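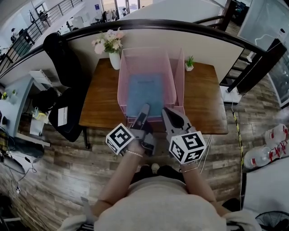

The open day at Senis fell on Monday, December 23, 2002, and I very nearly stayed home to wrap presents. I'm so glad I went! The desks by the railing were my favorite, with flowers in a white vase, a little potted plant and a pink mesh organizer for folders (I have wanted one for ages). 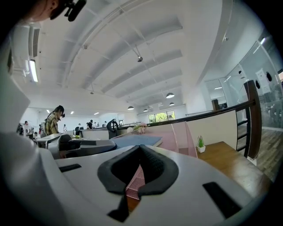 I stayed a good 20 minutes longer than I meant to, chatting about filing, and then caught the slow bus back to Zidstead. They open the doors again in March, and I plan to bring my sister, who loves a tidy desk even more than I do.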